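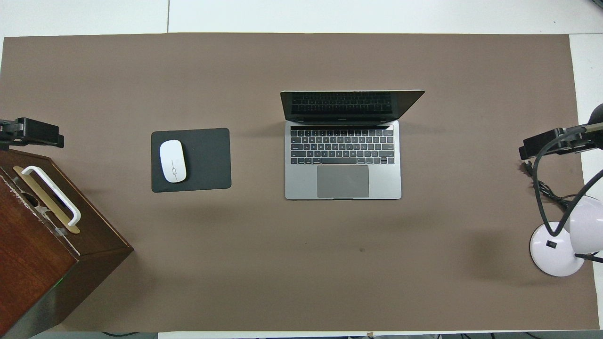

Brernedden Cricket Club
Progress report to the Wovau Fund: nets and junior bowling scheme, second period

1. Position at the end of October

The outdoor net lanes are in use. Two of the three lanes have been relaid and passed for hard-ball practice. The third, nearest the pavilion, has a new base but no carpet. The supplier delivered a roll of the wrong width and the replacement is due before the winter break. No charge has been made for the second delivery.

Spending to date stands at 37 per cent of the grant. This is lower than forecast – the invoice for the third lane will not be raised until the carpet is down, and the side netting for all three lanes is billed with it.

2. Ground works

Excavation went deeper than planned at the bowler's end of lanes one and two, where an old clay drain was found. The drain was capped and the stone base extended over it. The extra cost was £900 and was met from the contingency line. The remaining contingency is enough for the work still to be done.

Run-ups are 7 metres on lane three and full length on the other two. The shorter run-up was agreed at the design stage, as the boundary fence could not be moved. Lane three will be kept for spin bowling and for under-11s.

Joaquim Abreu inspected the finished lanes in September. He asked for two changes: a second tension wire along the top of the netting, and rubber matting where batters step off the carpet at the rear. The wire has been fitted. The matting is on order.

3. Junior bowling scheme

30 juniors are registered, against a target of 30 for the first year. Attendance was steady through July and fell in August, as it did last season. The girls' group, led by Vittoria Guerra, ran through August without a gap and will move indoors first.

Workload limits are in force for all fast bowlers under 17. Each player has a card on which deliveries are entered after nets and after matches. Cards were filled in well for club sessions and poorly for school matches. Esi Ankrah has written to the schools concerned and two have agreed to send figures weekly from April.

One player was withdrawn from bowling in July with a sore lower back and returned as a batter only. He will be assessed again before indoor nets begin.

4. Coaching

Nkrumah Kpodo completed his course in June and now takes the older group. Vivek Dubey has passed the first part of the same course and will sit the second in the spring. We had planned for both to be qualified by now, but the summer course was full. Until then he works alongside a qualified coach.

5. Matters for the Fund

We ask for two things.

First, approval to carry the unspent netting money into the next period. The amount is unchanged from the budget.

Second, agreement to move the indoor sessions from Fikre Hall to the Closuvano sports centre. The hall floor is too short for a proper run-up and the older bowlers were cutting their stride. Hire is dearer per hour, but the centre has two lanes and the sessions can be run together – the total over the winter is within the sum already allowed.

6. Next period

Lay carpet on lane three and hang the side netting.
Fit rear matting to all lanes.
Begin indoor sessions, subject to the Fund's reply on the venue.
Collect bowling cards and enter the season's totals.
Service the bowling machine, which is losing pace on its lower wheel.

The accounts for the period are attached separately. Questions on the ground works should go to Joaquim Abreu, and on the junior scheme to Esi Ankrah.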